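Home Diary Prints Contact

We use cookies to count visits. Accept / Settings

Studio diary, February

Second state of the Ung plate pulled this morning. Bite time 305 seconds in the weak bath, lines still thin at the left margin. Yến Hứa lent me her softer blanket for the press – pressure down by two turns, plate tone more even.
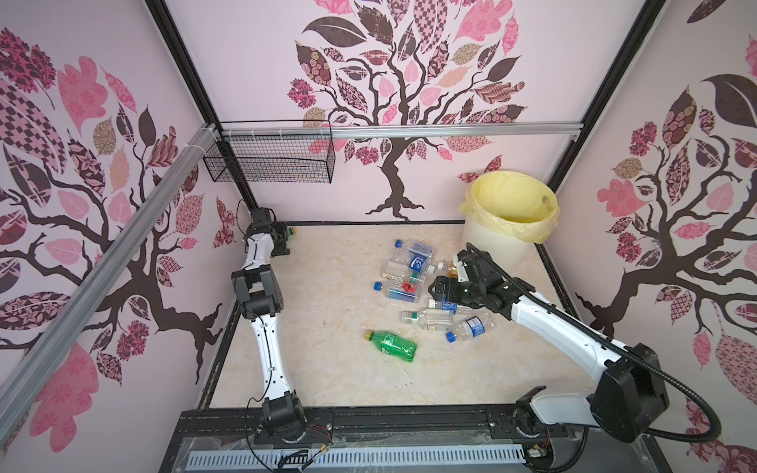
Afternoon: linocut

Transferred the drawing for Rellel to the block, reversed. Sơn Tô wants the edition on the heavier paper; I have not agreed.
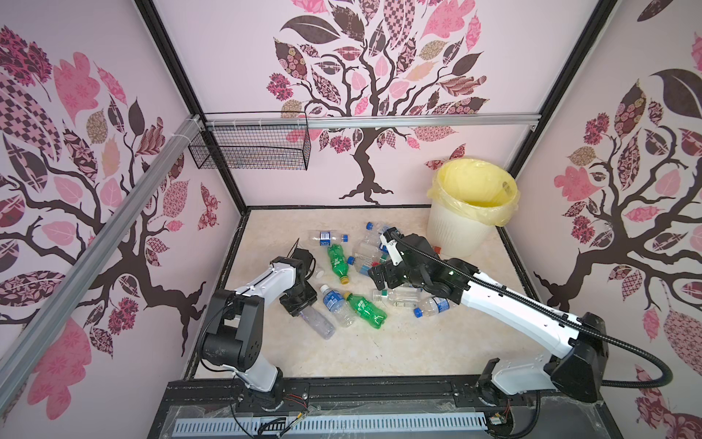 The block needs a filler for the larger leaf shapes, as flat black prints patchy at this size. I tried parallel cuts first and they closed up with ink. Checkerboard and lattice, as in the leaves on that tree wallpaper, should hold better – both leave enough raised surface. Test strip cut, not yet proofed. Ink left covered on the slab.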